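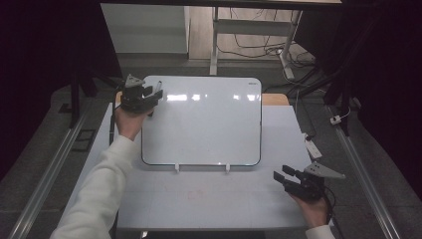

Hand-held grippers at the whiteboard station, seen from the operator's side of the table.

Planning the Equipment Budget for a Second Collection Station

Readers of this blog will know that the manipulation group at Drolludwood has operated a single tabletop station since March. The group has now received approval to plan a second one. As the person responsible for the purchasing plan, I have been asked by several colleagues at other sites how the figures were reached, and this post sets them out in the order in which the decisions were made.

The ceiling for the new station is $3,000. It covers the table, the stands, the cabling, the task objects and a reserve for wear. It does not cover the grippers themselves, which are carried under the Gorkik project and are accounted for separately. Computers are also excluded, as the existing machine has enough capacity for both stations.

Table and surroundings

The first station uses a plain white tabletop, and the second will do the same. We obtained a quotation from Pimentel for a table of matching height, delivered and assembled, at $700. A less expensive table was available. It was set aside on account of its height, which would have required every operator to adjust when moving between stations.

Curtains are required on both sides of the work area. They were omitted from the first budget and had to be purchased later from general supplies, an arrangement the finance office has asked us not to repeat. They now have a line of their own, together with the stands.

Cabling deserves more attention than it usually receives in a plan of this kind. Our first request listed the cables by quantity only, without lengths, and a second order followed within the month. The new request states the length of each cable and the location of the outlet it must reach. I would recommend a sketch of the floor to anyone preparing a similar request.

Task objects

The objects on the table are the least expensive part of the station and the part most often forgotten. We have allowed $300 for them. The small whiteboard is a good example of a worthwhile purchase. It stands on two small feet, it has rounded corners and a thin dark edge, and its surface is glossy enough to return bright reflections from the lights. Objects of this kind are useful to us because they are thin, smooth and awkward to hold. Two will be ordered for the new station, so that work may continue if one is damaged.
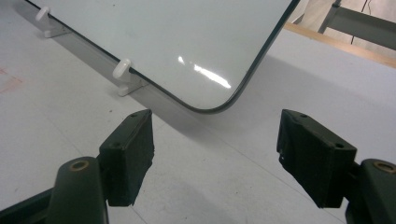 Wear parts

The foam pads on the gripper fingers are consumables and must be budgeted as such. The inner faces become rough and frayed with use, and a worn pad does not hold a smooth edge in the same way as a new one. Fullska supplies replacements in packs of 30, and we have placed one pack in the plan. Staff are asked to record each replacement in the station log, so that next year's quantity may be based on use.

Cleaning supplies are included under the same heading. The tabletop collects scuffs and marks, and it is to be wiped down at the end of each shift.

Schedule of orders

The table will be ordered first, as it has the longest delivery time. Stands and curtains will follow once the position of the table has been confirmed on site. Task objects and pads will be ordered last. Any balance remaining will be held as a reserve until the station has completed its first month of operation, after which it may be released for additional objects.

Colleagues who wish to propose an object for the new station should send the request in writing, with its dimensions and the price of two units.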